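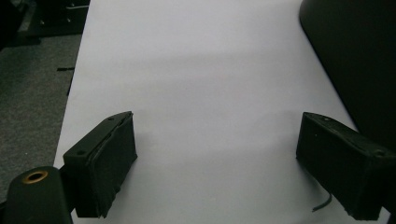

Dunne to offer collection of 4000 sporting cards in June sale

January 24, 2018

The auction house Dunne has confirmed that it will offer the Keane collection of sporting cards at a two-day sale in Vunside this June. The collection contains 4000 cards, most of them football and rugby issues, and will be divided into 174 lots.

The cards were gathered by Conall Keane, a retired schoolteacher, who began buying them as a boy and continued until last year. Mr Keane has asked that complete sets be sold whole wherever possible. Single cards will be offered only where a set was never finished, or where a card has been graded separately.

Bernadette Buckley, head of collectables at Dunne, said the house had received enquiries from several countries before the sale was announced.

"Collections of this size tend to be broken up privately, and buyers do not often have the chance to bid on them in the open," Ms Buckley said. "Mr Keane kept his original receipts for a great many of the cards. That record will pass to the buyers with the lots concerned."

The first day will be given over to football. It will include a long run of Hirnutura cards, a series issued in packets of tea and valued by collectors for its team portraits. The run lacks two cards, both goalkeepers, and will be sold as it stands. The second day will cover rugby, athletics and boxing, together with albums, wrappers and a small group of printers' proofs.

Over 200 of the cards carry signatures. Each of these has been examined by Lorcan Hennessy, who was engaged by the auction house as an outside adviser. Mr Hennessy compared the signatures with known examples and sorted them into three classes: accepted, probable and not accepted. Cards in the third class will be sold as unsigned, with a note of the writing in the catalogue entry. Those in the second class will carry no guarantee.

Condition reports will be issued for every lot. The house uses its own scale for cards that have not been graded elsewhere, and bidders are advised to read the notes on corners, centring and surface wear before placing a bid. Cards already held in sealed cases will not be removed from them. Where a case is scratched or cracked, this will be recorded.

Several cards from the boxing section were trimmed by an earlier owner in order to fit an album. Dunne has decided to place these together in a single lot without reserve – a course agreed with Mr Keane last autumn.

Part of the collection will remain in the town. Mr Keane has given his local club cards to the Mudona museum, which intends to show them in its upstairs gallery when building work there is finished. Dymphna Conneely, keeper of social history at the museum, thanked Mr Keane for the gift.

"Our visitors will recognise many of the surnames," Ms Conneely said. "We hold the club's minute books and fixture lists, but until now we had very few pictures of the players themselves."

The museum has asked to hear from families who can help to identify players in the team groups, a number of which were printed without captions. Letters should be sent to the keeper of social history. Original photographs should not be posted, and copies are preferred.

Viewing for the sale will take place at the Vunside rooms on the three days before the auction, and by appointment at other times. Cards may be handled only at the viewing tables and in the presence of staff. Requests to see lots from the signed section should be made in writing at least a week ahead.

The printed catalogue is being prepared by Ruby-Lee Sutcliffe and will be available in the spring. Bids may be left in person, by post or by telephone. New bidders must register before the first day of the sale and will be asked for proof of identity and address. Buyer's premium will be charged at the usual rate, as set out in the conditions of sale.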